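Report of a visit to the Kenuditz kitting and assembly works, April
Prepared for members of the Workplace Change Group

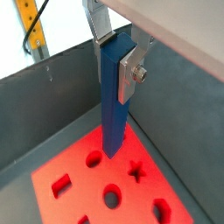 The purpose of the visit was to learn how the introduction of robot arms has altered the daily work of the assembly staff at Kenuditz. The group was received by Ngozi Edet, who leads training on the site, and the morning was divided between the training room and the main hall. We began in the training room, where new operators spend their first days before they are given a place on a line. The exercises are deliberately plain. A blue square block is held upright in the metal fingers of the gripper, directly over a red foam board with openings of several shapes, among them a circle, a star and a hexagon, and the operator has to bring it down at the correct position and angle. Ms Edet explained that staff who have packed parts by hand for many years tend to underestimate how much of that skill lies in the wrist, and that the exercise makes this clear to them within the first hour.

Background

Kenuditz prepares boxed sets of small fittings for builders and repair firms. Until the arms were brought in, all sets were filled by hand from open trays, with each person standing at one bench for a whole shift. The works now has 11 arms in regular use, supplied by Ovelero and run on a control program called Pivex. A total of 40 people are employed on the assembly side. The management stated that no post was ended when the arms arrived, although several members of staff who left of their own accord were not replaced.

The main hall

Each operator in the hall looks after two arms. The duties consist of filling the trays, checking the finished boxes and stepping in when an arm stops. Stops are shown on a screen at the end of the line, and the operator decides whether to clear the fault or to call a technician. We were told that in the early months every stop was referred to a technician, which caused long waits and some ill feeling on both sides. Operators are now allowed to move an arm by hand control, correct the position of a part and restart the line. This right is given only after the training room exercises have been passed, and it carries a higher rate of pay.

The members of our group were each invited to try the hand control. It proved harder than expected. The view from the gripper is steep, and depth is difficult to judge when a part is close to the surface below it. Two of us set the block down at a slight turn and had to lift it and begin again. The trainers were patient, and remarked that this is the usual fault among beginners.

Views of the staff

We spoke with operators during their mid-morning break, without managers present. Most were content to be free of the repeated reaching and bending of the old benches, and several mentioned less pain in the shoulders. Others were more guarded. One woman with long service said that she used to talk with her neighbours throughout the day, whereas she now works on her own between two machines. A younger colleague found the work dull when the arms run well and tiring when they do not. There was also concern about the screen, which records every stop and the time taken to clear it. Staff had asked for these records not to be used in yearly reviews. The management has agreed to this for the present, but the undertaking has not been put in writing.

Ms Edet acknowledged these points. She has arranged for operators to change places at the middle of each shift, and a shared table has been set up at the centre of the hall for checking boxes — a small measure, but one that was well spoken of by those who use it.

Cuervo site

The firm intends to bring the same arrangement to its smaller site at Cuervo later in the year. Staff from that site have already begun to attend the training room, and two of the present operators will transfer there as trainers. The group asked whether the Cuervo staff had been consulted on the layout of the lines. A first meeting has been held, and a copy of the notes was promised to us.

Matters to be followed up

The group will write to Kenuditz to ask for the undertaking on stop records to be set down in writing, and to request a further visit once the Cuervo lines are in use. Members who wish to take part should give their names to the office. Sturdy closed shoes are required in the hall.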